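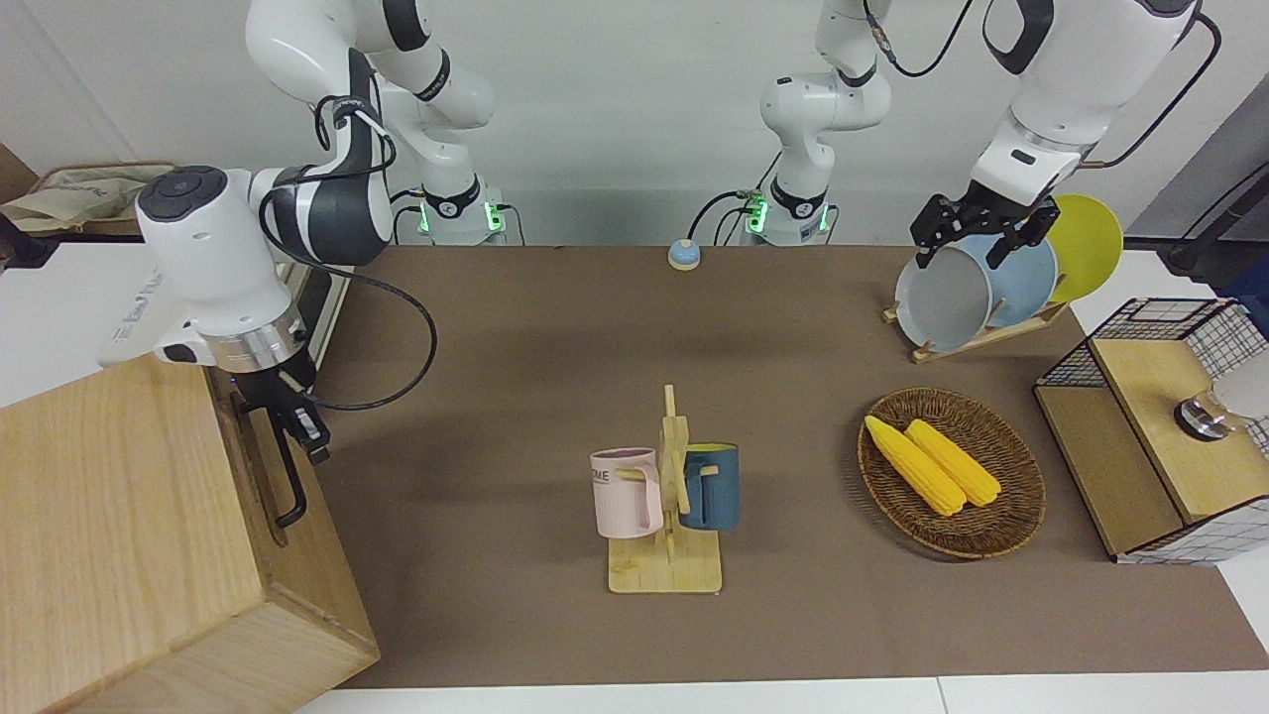

Natanael Bezerra wrote back after the first draft of this section that you should do the grip test on dishes before anything soft, and that I'd buried the force setting way too deep. Fair enough, so I've moved it up.

4. Comparing finger pads on the two-arm bench

I'm assuming you've finished section 3 and both arms home without complaining. We're only swapping pads here, the stock Fudinden ones against the ribbed Gollamard set. Give yourself an afternoon the first time (I needed one and a half, but I kept losing screws).

4.1 Turn the grip force down to level 3 on both arms. The controller remembers the last value you used, even after a restart, and I chipped a dish finding that out.

4.2 Put the stock pads on the left arm. Leave the right one alone for now.

4.3 Stand a dish on edge in the rack. Round ones with a plain rim are best, and plates and bowls are both fine.

4.4 Jog the left gripper down over the rim until the fingers straddle it, then close slowly. I like to come in from above, with the wrist tilted a little so it clears the dish behind.

Caution: keep a hand near the stop button whenever you jog by hand. Mine sits between the two bases, where I can reach it from either side.
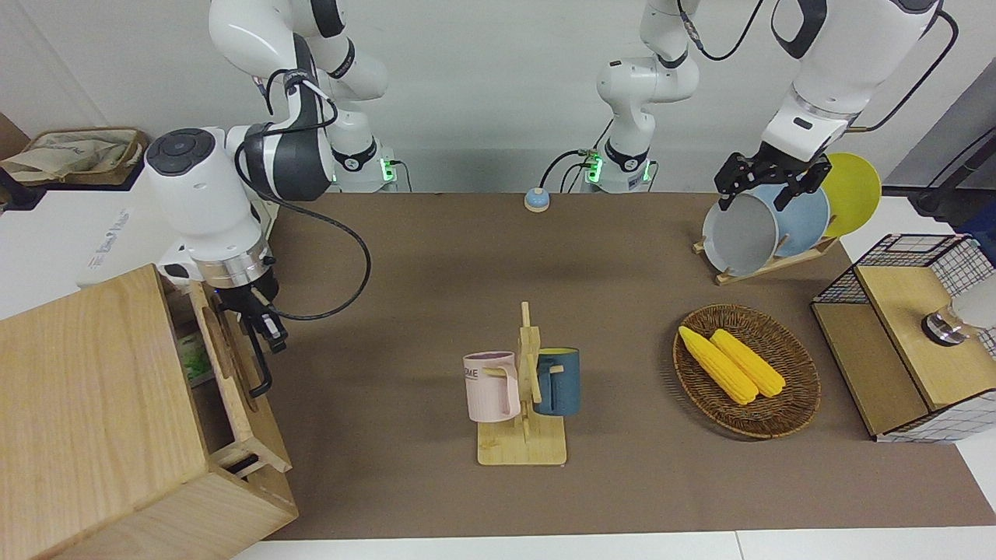

4.5 Hold the rim for 5 seconds before you lift. If the dish slides or turns in the fingers, open up, go one force level higher and try again. Don't skip levels!

4.6 Do 11 lifts per pad set and write down every slip, even the tiny ones. My first log was all "pretty good" and "meh", which was no help at all when I wanted to compare.

4.7 Swap to the ribbed pads and go back to 4.1. Yes, all the way back, force setting included.

Note: check the wrist cable before each run. It needs enough slack to follow the arm through the whole move, but a big loop can snag on whatever else you've got on the table.

Once both sets are logged, save the file under the pad name and move on to mugs in section 5. You'll want the narrow fingers for those handles.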